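Derkton Robotics Club: Frequently Asked Questions

We get a lot of email before each term, and most of it asks the same things, so we've put it all on one page. If your question isn't covered, write to us through the club desk at Plalosbridge and one of the mentors will get back to you. We love hearing from new people!

What does the club do, exactly?

We teach simulated robots to handle small objects on a table. Members drive a pair of arms by hand, save what they did, and then train a program on those saved runs so that it can try the same job by itself. Everything happens on a computer, in a simulator, which means you can knock a cup clear across the table, press reset, and be back at work before your neighbor has finished laughing.

The shared project this term is called Prulia. It's a tabletop task with a tray, a yellow cup, a white pad and a few small things to move, and two arms to do it with.

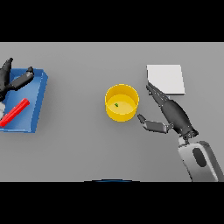

Page last changed: Tue 23 May

Who can join?

Anyone in high school or older. We've got teenagers, college students, a few parents who came to drop someone off and stayed, and a handful of retired folks who are terrifyingly good at driving the arms. Members under 16 need a signed form from a parent or guardian, which you can pick up at the desk.

Do I need to know how to code?

Not to start. Driving the arms takes no code at all, and that's what everybody does for the first few sessions. After that you'll want a little Python, and we run a beginner track on it alongside the main group. It's slow on purpose. People ask the same question four different ways and that's completely fine.

If you already code, great, come and help us with the training scripts. They need you.

Why simulation? Don't you have real arms?

We'd love a pair someday. For now, a simulator lets every member have two arms of their own instead of waiting in line for one, and it lets people practice at home too. You also get perfect resets. With a real table somebody has to put every piece back where it was, and after the twentieth time nobody's being careful about it anymore.

There are things the simulator doesn't teach well. Friction is the big one. Things slide in ways that they wouldn't on a real table, and small objects sometimes do very strange things when they're squeezed. We talk about this a lot in the second half of term, and it makes for some of our best arguments.

What's a "run"?

One attempt at the task from reset to finish, saved as a file. When people say "I got fifty tonight," they mean they saved 50 runs. The club's shared set for Prulia now holds 1,192 runs, every one of them driven by a member. We're very proud of that number. It was a lot of evenings.

What makes a good run?

Smooth is better than fast. Beginners tend to rush toward the object, stop dead, wiggle, and grab, and the program learns the wiggle along with everything else. Try to move as if you were carrying a full cup of coffee. If you make a mistake and recover from it cleanly, keep the run! Recoveries are gold for training. If you make a mistake and then flail, throw it out.

Also, please write a note with each run. "Good" isn't a note. "Left arm waited too long over the tray" is a note.

How do two arms work for one person?

You get a controller for each hand, and each one drives the arm on its side. It feels like patting your head and rubbing your stomach for the first half hour, and then something clicks. We suggest parking one arm and working only the other until you're comfortable, then swapping. Most people find they've got a bad side. Practice that one more.

Why is the camera straight overhead?

The overhead view is the one we train on for Prulia, so it's the one we look at most. It's wonderful for judging left, right, near and far, and it's miserable for judging height. Watch the shadows under things, they help more than you'd expect. An arm can also block the view of whatever it's reaching over, and then both you and the program have to get by without seeing it. 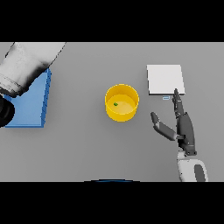 How long is a term?

Each term runs for ten weeks, with one session a week.

What do the teams look like?

Teams of 3. You can sign up as a team or come alone and be placed in one, and most people come alone. A team usually has one person who likes driving, one who likes code, and one who ends up doing the notes and turns out to be the reason everything works. Please swap jobs at least once! The mentors will nag you about it.

Is there a competition?

There is! At the end of term we have a friendly meet with the club from Holanda. Each team brings one trained program and gets 3 scored attempts, and the best one counts. The object positions are changed between attempts, so a program that has only memorized one layout will have a rough afternoon. No touching the keyboard once an attempt has started.

Points are given for how far the program gets through the task, so a half-finished attempt still scores. There's a separate prize for the best team log, voted on by the other club, and it's the one people really want.

Which computer do I need at home?

You don't need one at all. The club machines are enough for everything we do, and you can book extra time on them outside sessions. If you'd like to run the simulator at home, a laptop from the last few years will handle the driving part. Training is heavier, and we'd rather you queued that on the club machine overnight than cooked your laptop on the kitchen table.

My training job finished and the arm just hovers. What did I do wrong?

Probably nothing terrible. Hovering is the most common result of a first training job, and nearly every team gets it. Check how much of each run you spent sitting still at the beginning. If you drove carefully and thought for a while before you moved, the program has learned that sitting still is a big part of the job. Trim the start of each run and try again.

If it still hovers, look at whether your runs all begin the same way. Two teammates who reach for the same thing from opposite sides can leave the program stuck between the two.

Can I use the club's runs for a school project?

Please do. Ask at the desk for a copy of the shared set, say in your report where it came from, and come back and tell us how it went. Several members have used it for science fair work, and we put the posters up on the wall.

What does it cost?

The fee is $50 a term, which goes toward the machines, the room and the snacks. If that's a problem, tell a mentor and we'll sort it out quietly. It has never kept anyone out and we don't want it to.

I missed the first session. Is it too late?

Come anyway. We take new members through the end of the second week without any fuss, and after that we'll pair you with a team that can catch you up. Bring a notebook, and headphones if you'd like to follow the recorded lessons. Snacks are by the door.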